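Sugar set solid in the canister, and now the lid won't seal either

Asked by pantrymoth in Kitchen & Pantry
11 Nov 2021
3 answers

We moved up the coast in April and since then I can't keep brown sugar usable for more than a fortnight. I buy the 1 kg bags, tip the lot into a plastic canister with a flip-up lid, and by the second week I'm chipping at it with a butter knife. The white sugar in the canister next to it does the opposite. It goes damp and sticks together in clumps.

Both canisters are Dendik, the same size, bought at the same time. They live on the shelf above the kettle. I wash them between refills and dry them with a tea towel.

What I've tried so far is a slice of bread in the brown sugar (worked for a few days, then the bread went mouldy and I threw everything out) and rice in the white sugar (now I have sugar with rice in it). I also noticed last week that one of the lids doesn't click down the way it used to. It closes but I can lift it with one finger.

Is this the humidity, the canisters, or something I'm doing? I'd like to keep buying the bigger bags if I can, as the corner shop charges silly money for the small ones.
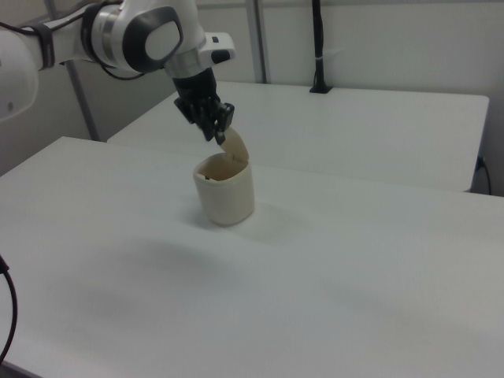

I should add that the flour is fine, but that's in a screw-top glass jar in the cupboard under the bench. I don't have room under there for everything. The kitchen is tiny and the landlord has the other cupboard full of his paint tins.

Answer from Catherine Dalgleish
Marked as best answer

You've got two separate problems that look like one.

Brown sugar goes hard when it dries out. The molasses coating on the grains loses its moisture and the grains lock together. White sugar clumps when it takes moisture in and then partly dries again. So a leaky lid will ruin both of them, in opposite directions, depending on what the air is doing that day. Above the kettle you get steam for a few minutes and then warm dry air for hours, and that would do it.

Move them first. Anywhere away from the kettle and stove is better, even if it's a less handy shelf. If you can't move the sugar, move the kettle.

Then check the lids. Put 200 mL of water in the empty canister, close it, and tip it on its side over the sink for a minute or so. If it drips, it isn't going to hold sugar. Flip lids go at the hinge or at the lip where they catch. Sometimes it's only dried sugar packed into the groove, so run a toothpick around it and soak the lid in hot soapy water before you give up on it. Don't put it through the dishwasher if it isn't marked as safe for that. I warped 2 of mine that way.

Dry the canister properly too. A tea towel leaves more behind than you'd think. I leave mine upside down on the rack overnight and then right way up with the lid open for a few hours.

For the brown sugar, skip the bread. Get one of the little unglazed terracotta discs from a kitchen shop, soak it in water for 20 minutes or so, pat it dry and drop it in. Re-soak it when the sugar starts to feel stiff. Mine needs doing every couple of months. A clean bit of broken terracotta pot works as well, provided it has never had soil or fertiliser in it.

To rescue what you've got now, put the hard brown sugar in a bowl, lay a damp paper towel over the top without touching the sugar, cover with a plate and leave it overnight. If you need it straight away, microwave it in short bursts with the damp towel over it and use it at once, as it sets harder than before when it cools. The white sugar with rice in it can go through a colander if the holes are the right size. Otherwise keep it for stewed fruit and pick the rice out of the jar as you go.

Answer from Marek Kováčik

I just leave the sugar in its bag, fold the top down, put a peg on it and stand the whole bag inside the container. Two barriers instead of one and you don't have to wash the container so often. Been doing it for 5 years with Landach tubs from the two dollar shop and never had a brick.

Also check the ants aren't getting in if the lid lifts that easily.

Answer from gumboots_3

buy smaller bags

Comment from pantrymoth

Thanks Catherine. Did the water test and one dripped from the hinge side straight away, the other was fine. The groove was full of sugar but cleaning it out made no difference. I've put the good one on top of the fridge with the brown sugar in it and will look for a disc on the weekend. White sugar is in an old Montoya coffee jar for now.

Comment from Catherine Dalgleish

Top of the fridge can get warm at the back. Keep it towards the front.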